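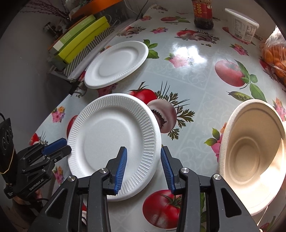

Aurelia Dumitrescu told us that a tablecloth should never be washed at all in the first month, only wiped, and that every family in her building used to know this. We wrote her sentence on the first page of our notebook and it became the start of the project, although later we found that we could not confirm it.

Tablecloths at Home: What People Put on the Table and Why
Student project report, Household Studies, second year
Submitted 2021-09-02

1. Subject of the work

The subject is the covering of the everyday eating table. We did not study restaurant linen or wedding linen. We wanted to know which kind of cloth people choose for daily meals, how long they keep it, how they clean it, and if the pattern matters to them. In our course there is much about kitchens and storage, but the tablecloth is mentioned only in one paragraph, together with curtains.

We were two students. I did the interviews and the writing, and my colleague Sebastian Enache did the cleaning test and the table of answers.

2. How the answers were collected

We prepared a questionnaire with 13 questions and gave it out in July in the neighborhood of Plimberg. We left copies at the library, at the hairdresser and in the entrance of the Getance store, which sells household goods and gave us permission for two weeks. We handed out 187 copies. We received 71 back. Some of them were not complete, and in these cases we used only the answers that were there.

Our teacher warned us that people who like tablecloths will answer more often than people who do not care. I think this is true and we could not correct it. A person who eats at a bare table has little to tell us, and one such person returned the paper with only the word "no" across it.

We also made longer talks with a few people at their homes. These talks gave us more than the questionnaire, but they are difficult to compare with each other.

3. Materials

Most answers named one of two groups: woven cloth (cotton, linen, mixed fiber) and wipeable cloth, which people call by many names. In the answers we met oilcloth, vinyl, plastic cloth, waxed cloth and "the shiny one". True oilcloth was made of fabric treated with linseed oil. Many cloths sold today under this name are cotton or polyester with a vinyl coating, or vinyl on a soft backing. In the questionnaire we had to put all these in one group. We should have asked people to turn the corner over and tell us what is on the back.

People with small children mostly use wipeable cloth during the week and keep a woven one for Sundays or visits. Older people more often put the two together - a woven cloth below and a clear plastic sheet on top. I knew this from my grandmother and I was surprised that it is still common. The reason they gave is that the good cloth can be seen and stays clean. Two persons complained that crumbs go between the layers and that the forearms stick to the plastic in summer.

4. Patterns

Here the answers were longer than we expected. For woven cloth people like plain colors, stripes and checks. For wipeable cloth they like food and plants: fruit, herbs, vegetables, flowers, leaves. Lemons were named many times. When we asked why, the usual answer was that a busy pattern hides stains. A few people said that the shop had nothing else.

The salesperson at Getance explained that a cloth cut from the roll must be planned by the repeat of the pattern, or the table will have half a pumpkin on one side and a whole one on the other. Customers who buy a ready cut piece do not have this problem but the size is often wrong. She advises to let the cloth hang down 20 to 25 centimeters on each side, and less if there is a child who pulls.

One woman told me that she chose her pattern when her husband was ill and that she will not change it, even if there is a burn from a pot in the middle. She puts the bread basket over the burn.

5. Cleaning test

Sebastian bought one piece of vinyl-coated cloth and one piece of cotton and put on both of them tomato sauce, black tea, beet juice and sunflower oil. He waited over 2 hours and then cleaned the coated piece with warm water and a little dish soap. The cotton was soaked and washed at 40 degrees.

Coated cloth: sauce, tea and oil came off completely. Beet juice left a pink mark that was weaker the next day.
Cotton: tea and beet juice stayed visible. Oil came out. Sauce left an orange edge.

We also tried a spray cleaner, Zestley, which several people had recommended. We saw no difference from dish soap in our test, but we used it only once and on one piece of cloth.

Folding is a separate matter. Coated cloth keeps the fold lines for a long time, and along these lines the coating can crack. Rolling it on a cardboard tube is better. To remove the lines from a new cloth, it is enough to lay it on the table in a warm room and wait.

6. What we would change

The question about price was badly made. We asked "Was it expensive?" and received answers like "a little" and "Pop bought it", and we do not know who Pop is. Next time we would ask for the amount. We also mixed the age of the cloth with the age of the table in question six, and the answers to it were not used.

The advice of Aurelia Dumitrescu about the first month we could not test in the time we had. The care labels that we read do not mention it. She says the labels are written by people who sell tablecloths.

The questionnaire and the table of answers are attached on paper and can be seen in the department office.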